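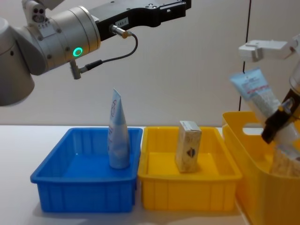 # Small Bins for Small Stuff

I love a sorting session! Give me a pile of half-used hand creams, sunscreens and ointments, a clear white table and a few plastic bins, and I am happy for an entire morning. If your bathroom drawer has turned into one big jumble, try this. It costs very little, you can do it in short bursts, and it makes the morning rush so much easier.

## Getting set up

Clear a table completely. I mean everything, even the fruit bowl. You want room to see what you have, and a light-colored tabletop is wonderful for this (tiny caps vanish on my dark counter at home, and I've crawled around looking for plenty of them).

Line up three open bins in a row, close enough together that you can reach them all without walking. Different colors help a lot. A bright blue one is easy to remember as the "tubes" bin, and after a day or two you'll stop thinking about it. Look for:

- straight or nearly straight sides, so you don't waste the corners
- a bit of a rim to grab
- plastic you can rinse in the sink
- sides lower than your tallest tube, so the tops stick out where you can read them

Ribbed walls are nice too. They hold their shape when you pack things in tightly. They do collect toothpaste, so keep an old toothbrush handy for the grooves.

## Stand your tubes up

This is my favorite tip on the whole page! Squeeze tubes with a wide, flat cap should live cap down, with the crimped end in the air. The cream slides toward the opening, so there's no wrestling with it first thing in the morning, and you can fit far more tubes in a bin than you could lying flat.

Begin right against a side wall and work inward. One tube alone in a big bin will topple as soon as you bump the drawer, but a row of them props itself up. Until you have enough to fill the space, put a cut-down juice carton in the gap. Ugly, yes, but it works and you can't see it from above anyway.

Tubes with narrow or rounded caps won't balance. Lay those down in a shallow bin, or stand them in a coffee mug.

When you pick a tube up, hold it by the middle of the body, lightly. Grabbing it hard near the cap is how you get a blob of lotion on the table (and on your sleeve, and on the next three things you touch).

## What goes with what

I used to sort by brand, which looked lovely and was useless. Now I sort by when I reach for things:

1. **Every day.** Toothpaste, face cream, hand cream. This bin goes at the front.
2. **Now and then.** Sunscreen, foot cream, the good hair mask.
3. **Soft packs and refills.** Wipes, cotton pads, pouches, anything in a floppy wrapper.

Floppy packages really do deserve their own container. Mixed in with tubes, they slump over and hide everything. Tuck them in on edge, like file folders, with the printed side toward you.

Medicines stay out of this completely. Ours are in a locked box on a high shelf.

## Check each one as it goes in

Pick up, read, decide, place. I try to touch each item once. If the print on the label has faded, write what it is on a strip of masking tape and stick it near the crimp, where it will show above the rim. The expiration date is often stamped into the crimp itself, so tilt it toward a window to catch it.

My first big sort was in May, and I had 57 items in the bathroom alone. Nine of them were hand cream! Two had never been opened. Duplicates now go in a bag in the hall closet, and I'm not allowed to buy more until the bag is empty.

## Getting the last bit out

Roll from the crimped end and hold the roll with a binder clip. A clipped tube still stands on its cap, though it gets a little top-heavy, so keep it in the corner of the bin. When rolling stops working, snip the tube across the middle with scissors, scoop out what's left, and slide the crimped half over the other like a lid. I usually get another week of hand cream that way.

## A note from a reader

Rawan Salameh wrote in to say she keeps her bins on a cookie sheet inside the cabinet, so the whole set slides out together. I tried it the same evening and I'm completely sold. Use a sheet with a low lip, and put a damp dishcloth under the bins if they skate around.

Wash the bins in warm, soapy water every couple of months and let them dry upside down on a towel before you refill them.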